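# Collton Field Recorder Kit

Portable audio equipment for oral history interviews, community archives and ethnographic fieldwork. Supplied by Dandemetti. 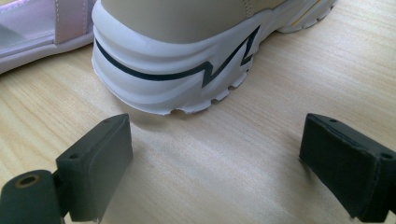

The kit is built around the Allix two-channel recorder and is intended for seated interviews with one or two speakers. Each speaker has a separate channel, so levels can be corrected later without affecting the other voice. Files are written as uncompressed WAV, with a lower-level safety copy saved alongside.

## Kit contents

- Allix recorder with fitted windshield
- 2 clip-on microphones with cables
- Closed-back headphones
- Table stand with rubber feet
- Mains adaptor and USB cable
- Padded carry case
- Printed consent and deposit forms, pad of 100

Memory cards are not included. Cards must be formatted in the recorder before first use.

## Specification

| Item | Value |
|---|---|
| Channels | 2 |
| File format | WAV, 24-bit |
| Sample rate | 48 kHz or 96 kHz |
| Battery life, both channels in use | 17 hours |
| Longest single file | 59 minutes |
| Power | Internal battery or USB |

When a file reaches its limit, a new one is started with no gap. The two parts carry the same session number and can be joined in any audio editor.

## Session notes

A spoken marker can be added at any point by holding the side button. Markers are stored in a separate text file with the elapsed time. This is useful where an interviewee asks for a passage to be restricted or withheld, and the request can be passed to the archive with the recording.

The forms were drafted by Nneka Chukwu for the Hong Community Archive. They have space for the names of speakers, the languages used, access conditions and the place of deposit. Check them against your own institution's ethics procedure before use.

## Hire and purchase

Kits can be bought outright or hired by the week. Hire kits go out on a Friday and are returned by the following Friday. Recordings left on a returned unit are deleted and cannot be recovered.

Replacement clips, windshields and form pads are sold separately. Technical queries and repairs: Sunil Matubbar, equipment desk.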